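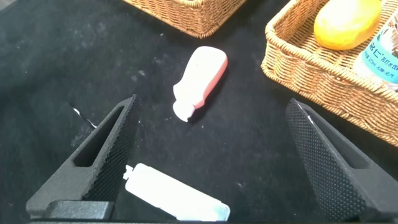

Print this page | E-mail this section to a colleague

Section 4: Teaching the Kellik arm to tidy a bathroom shelf

Read Section 3 (Mounting and power) first. If the arm is still in its box, this section will be of limited use to you.

4.1 What the arm can do at present

The sales sheet says the Kellik "takes care of household tidying". The engineering team would put it this way: it can pick up small toiletries from a plain cloth and put them in a basket, one at a time, at a pace that will leave you ample time to make a cup of tea. Folding, wiping and finding the lid are not supported in this release.

4.2 Laying out the work area

1. Spread a dark, matte cloth over the table and pull it reasonably flat. Creases are tolerated. Lint is tolerated too, though the arm has been known to consider a large piece of it for some time.

2. Set two baskets at the far side of the cloth. Wicker is fine. Solid rims give the depth estimate less to argue with, but most homes own wicker and we have made our peace with it.

3. Lay out the items to be sorted between the gripper and the baskets. A small bottle on its side and a flat white tube make a good first pair. Leave clear cloth between them.

4. Check that nothing is standing in the path of the fingers when fully open.

NOTE: A basket doesn't have to start empty. The arm treats whatever is already in there, a drink bottle for instance, as part of the furniture. It won't rearrange it, and it won't apologise for landing a tube on top of it.

4.3 Recording demonstrations

1. Open the Dukis panel and choose New Task. Give it a name you'll recognise in April. "test2final" is taken, by everybody.

2. Take the hand controller and guide the gripper to the first item. Approach from above with the fingers apart.

3. Close until the textured pads meet the item, then stop. Squeezing harder teaches the arm to squeeze harder.

4. Lift, carry, lower, release. Lower is the step people skip.

5. Press Save, put the item back on the cloth at a different angle, and repeat.

You will need 200 good demonstrations per task. Imre Hegyi, who wrote the recorder, did his first set in an afternoon and recommends a chair with arms.

CAUTION: Loosely capped tubes must not be used for training. The pads have a fine dimpled surface, and toothpaste is very much at home in it. See Section 9 (Cleaning) for the bit with the soft brush.

4.4 Running on its own

1. Switch from Teach to Run. The status light turns green.

2. Stand clear of the arm and keep the stop button within reach. Resist helping.

3. Allow 33 seconds per item. A person does it in 2, which we mention in the interest of fairness to the person.

In our workshop trials the arm placed 96 per cent of items in a basket. It was not always the basket we had in mind.

4.5 If it won't pick something up

Hovers and does nothing: the item is probably shiny. Turn it, or dim the light over the table.

Pinches the nozzle instead of the body: record more demonstrations with the nozzle facing the gripper.

Drops the item on the basket rim: re-run the wrist calibration in 3.6. If it still drops, move the basket towards the arm and feel no shame about it.

Pushes the item off the table: known issue. Bilgin firmware has a partial fix – partial meaning it now pushes more slowly.

4.6 Shop-floor use

The same steps apply to small parts on a bench. The Zuvby mounting kit is required for any bench that moves. Do not use the arm beside an unguarded conveyor, and don't lend it to the night shift without the stop button attached.

Next: Section 5, Sorting by colour

Print this page | E-mail this section to a colleague
2 comments | 33 shares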